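Research Methods for Consumer Studies
Handout 5: Reading survey claims without being had

Last week we looked at how a questionnaire is put together. This week is about what happens afterwards, when somebody turns the answers into a headline. I am not asking you to distrust every survey. I am asking you to read the small print before you quote one in an essay, and a fair number of you didn't in the first assignment.

Start with the Clolldale shopping survey from the reading pack. The claim is that most people in the town "prefer to buy local". Look at where the forms were handed out: at the Saturday market. People who had already chosen to come to the market told a person at the market that they liked the market. I would want a good deal more than that before spending public money on it.
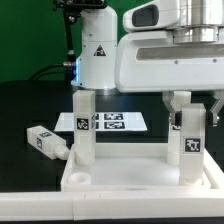

What is a sampling frame?
It is the list, or the place, from which the people in a survey are picked. If a group isn't on the list, no amount of careful questioning will bring it back in.

The Flernar report does slightly better. It used a postal list, which at least reaches people who stay at home. But the list was 6 years old, and anyone who had moved in since then was missed. The authors mention this once, in a footnote, and then write as though it had been dealt with. A footnote doesn't fix a sample.

Now to wording. Compare these two, both taken from the Tuncer bus study:

"Do you agree that bus services should be improved?"
"Would you pay more council tax for more buses?"

Almost everyone says yes to the first. It costs nothing to agree with, and it doesn't say what "improved" means. The second is less popular and far more useful. The press notice used the first - of course it did - and left the second for page 13.
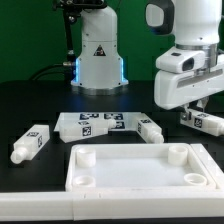

Leading questions are easy to spot once they are set side by side like that. Order is harder. If you ask people about late buses, dirty buses and rude drivers, and only then ask how happy they are with the service overall, you have spent a page putting them in a bad mood. Published tables hardly ever show you the order. Ask for the full questionnaire, and be suspicious if it can't be found.

A word on percentages. The Orkano leaflet says complaints "doubled". They went from 1 to 2. Always look for the plain number behind the percentage, and if there isn't one, say so in your essay and treat the claim as unproven.

For the seminar
Read the Flernar summary and its footnotes. Write half a page on who was left out and which way that might push the result. "It might be biased" will get no marks from me - say how.
Bring one survey claim from a newspaper, with the original source if you can trace it. If you can't, bring it anyway and note where the trail went cold.

The written assignment is due in November. The length and layout are the same as last time.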